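Folding on the bed works better than folding on the table, mostly because of the height. The mattress top is at 54 cm, the sheet has enough friction to hold a hem in place, and a T-shirt can be laid out flat in one go.

The cream sheet with the 福 characters stays on while I fold. Dark T-shirts go first, spread full width, sleeves in, then thirds. Tie-dye is left in the pile until last.
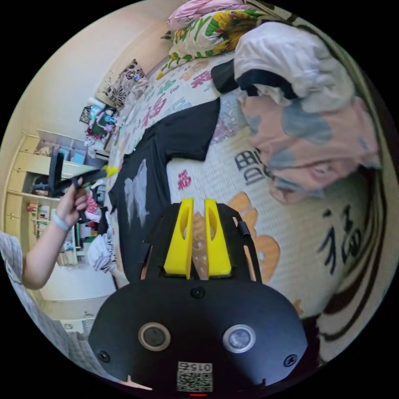 How wide should a folded T-shirt be? Measure the inside of the drawer, divide by the number of rows you want and take off a centimetre.

My Lolteck drawer is 50 cm inside, so two rows come out at 24 cm each. Thick cotton needs a looser last fold or the drawer catches.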